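# Lovstead's repair afternoons are back, and there's a lot more room this time

The repair afternoons are returning to Lovstead in April, and they've got the big hall! After a winter squeezed into the back of the library, where you could barely open a toolbox without elbowing somebody's toaster, the group has been given the whole ground floor of the old Heltetura building on the mill side of the river. Doors open at 2pm and the kettle goes on a good while before that.

For anyone who missed the first run, the idea is simple. You bring in something that has stopped working, you sit down with someone who knows a bit about that sort of thing, and the two of you have a go at it together. You don't hand it over a counter and come back later. You hold the torch, you pass the screws, and quite often you end up doing the fiddly part yourself, because your fingers are smaller or your eyes are better. It's free, though there's a tin by the door for glue, thread and biscuits.

The last season ran for 17 afternoons and the mix of things that came through was a joy. Lamps, of course, lots of lamps. Food mixers with stripped gears. A concertina with a slow leak. A rocking horse that had lost its rockers, and a very heavy sewing machine that arrived in a wheelbarrow from the far end of Pound Lane. The sewing machine wanted a new belt and a good clean, and it went home in the same wheelbarrow stitching like a dream.

Kitchen things were the biggest group by a long way, and they get their own corner this year. There will be a session on sharpening knives at every meeting, and another on looking after pans: how to season cast iron, how to tighten a wobbly handle, and when a non-stick coating has really had its day. Loose handles were such a common problem last time that one regular made up a little box of spare rivets and washers, sorted by size, and it's now the most borrowed thing the group owns.

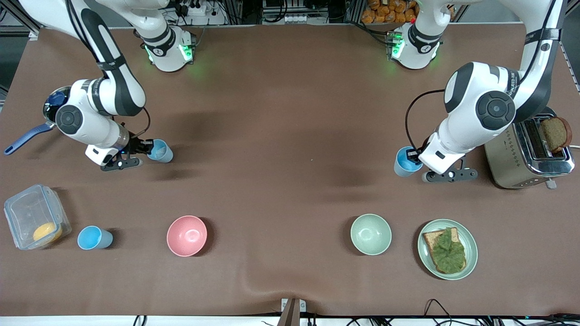

*Kitchen objects on a covered work table.*

The new room makes a real difference. There are 40 chairs, which should mean no more perching on radiators, and the long windows give lovely light right through until early evening. It's all on the level from the car park too, with wide doors and a toilet on the same floor, and that was the thing people asked for most when they filled in the slips at Christmas. The old library room had three steps and a door that stuck, and a few people with heavy items (or dodgy knees) gave up on it altogether.

Sewing and mending will be over by the windows. If you've got a coat with a broken zip, do bring it! Zips look frightening but many of them only need a new slider, and once you've been shown how to fit one you'll be eyeing up every anorak in the house. Darning is on offer as well, both the sort that hides itself and the bright, cheerful sort that doesn't. Last autumn there was a brief craze for orange elbows and it would be grand to see it again.

Electrical items are welcome as long as you can carry them. Everything with a plug is safety tested before it leaves, so please allow a bit of extra time for that, especially near the end of the afternoon when the queue builds up. Microwaves can't be opened, and neither can anything that runs on gas. Bicycles are fine for brakes, gears and punctures, and the bike stand will be outside under the canopy if it's dry.

One very welcome addition is the shared notebook. All through last year people scribbled down what had gone wrong with each item and what sorted it out, and over the winter those pages were typed up into a searchable list, which the group has started calling the Pedia. It's full of good stuff. Look up "kettle, won't stay down" and you'll find 6 separate entries, each with a slightly different cause. The entry on umbrella ribs runs to two pages and is rather wonderful. Printed copies will be on the tables and you're encouraged to write in the margins.

The Vishwakarma bakery on Bridge Street is doing the tea-time food again, so expect the cardamom buns, and expect them to go quickly. There'll be a savoury tray this time too, after several strong hints. Bring your own mug if you can.

Children are very welcome. There's a take-apart table for anyone over seven, stocked with dead radios, clocks and keyboards that are past saving, and it was easily the noisiest spot in the room last year. Younger ones can join in as long as a grown-up sits with them. If you have an old clock or a broken radio cluttering up a cupboard, the take-apart table would love it. No televisions, please.

You don't need to book, but if you're bringing something unusual it helps to pin a note on the board in the library porch beforehand, with the make and what it's doing (or not doing). That gives the menders a chance to hunt out the right part. New menders are wanted as well, above all anyone who is handy with clocks or has soldered before. Pop in at half past one on any repair afternoon and you'll be put to work straight away.

The hall is two minutes' walk from the Mill Road bus stop, and the number 7 stops there on its way in and out of town. Last items are taken in at 4.30pm and the doors close at 5.30pm.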